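Climside Card Swap: Frequently Asked Questions

Who can enter?
Anyone who makes cards by hand. Each person may send 2 cards per swap.

What size should the cards be?
Any size that fits a standard C6 envelope. Square cards are returned.

Can I use stamped or die-cut pieces?
Yes. Raised layers must not be deeper than a small button. Loose glitter is not accepted.

How many places are there?
30. When the list is full, new names go forward to the November swap.

Do I pay postage?
Yes, both ways. Enclose a stamped return envelope.

Who sorts the cards?
Orvokki Saarela. Allow 20 days for return.

Page updated 2022-01-29
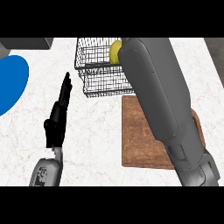
White marble worktop with a blue item at the left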